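Notebook, hand work, February
Subject: grip fault on the bedding task, second entry

Picking up from the last page. The fault log now says "resolved by firmware" and I don't buy it, so I'm writing down what we know before the ticket closes itself.

What happened, short version. During the bedding runs the hand closed on cloth, reported a good grasp, lifted, and came up with nothing. Fine, cloth slips. But twice it did the opposite: it was told to open, reported open, and the fingers were still loaded. The arm then started its retreat with fabric in the hand and dragged the whole cover with it. The second time the arm hit its force limit and stopped. The first time it did not, and I want to know why.

Jollier's answer is that the motor current reading drifts when the hand gets warm, and that their update fixes the offset. Maybe. I asked for the temperature trace that goes with that claim and got a slide.

What I checked

Replayed the log from the first bad release. The open command goes out and the acknowledgment comes back inside one cycle. That is too fast for a finger that has to travel. So the "open" flag is set when the command is accepted and says nothing about where the fingers are. If I'm reading it right, the update doesn't touch this at all.

Ran 1,000 open/close cycles in free air on the Olvera bench. No faults. The report makes a lot of this number. Free air has no load and no cloth, and neither bad release happened in free air, so I give it close to no weight.

Ran it again pressing into folded towels, meaning to do another 1,000. Stopped at 218, when the flag said open and the pads were still holding towel. This was with the new firmware on. Same signature in the log as before: instant acknowledgment, current still up.

So: not resolved. I changed the ticket back to open and attached the log.

Things I don't believe yet

That it's heat. Cycle 218 came early and the housing was barely warm to the touch.

That it's the pads. Somebody wrote "sticky rubber" in the margin of the Milarard sheet. Could be part of it, but sticky rubber doesn't make a controller report a position it hasn't reached.

My own theory, to be fair. I only have one clean bench failure. It could be a loose encoder connector on this one hand. Swap the hand before getting too proud of the flag story.

On the bed

Wrist view with the fingertips down in the white bedding and the dark green fabric over the top of the hand. Two kinds of cloth close to the fingers, and from this view I could not tell anyone whether the hand is holding both, one or neither. The Devunano grasp checker is supposed to make that call from views like this. I'd like to see its score next to the finger positions before anybody uses it as a safety input.
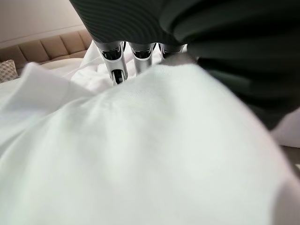 Until this is sorted

1. No retreat move on the "open" flag alone. Read the finger positions, wait for them to settle, then move.
2. Force limit on the retreat goes down to the handover setting. Yes, it will trip more. Let it trip.
3. Hand on the stop button for every bedding run. Watching from the desk doesn't count.
4. Don't pull cloth out of the fingers with the drives on, even if the screen says open. Especially then.
5. Firmware stays where it is. I don't want a third version in the middle of this.

Still to do: spare hand on the Olvera bench, same towels, same script. Find out why the force limit stayed quiet on the first drag. Ask Jollier again for the temperature trace, with the raw file this time.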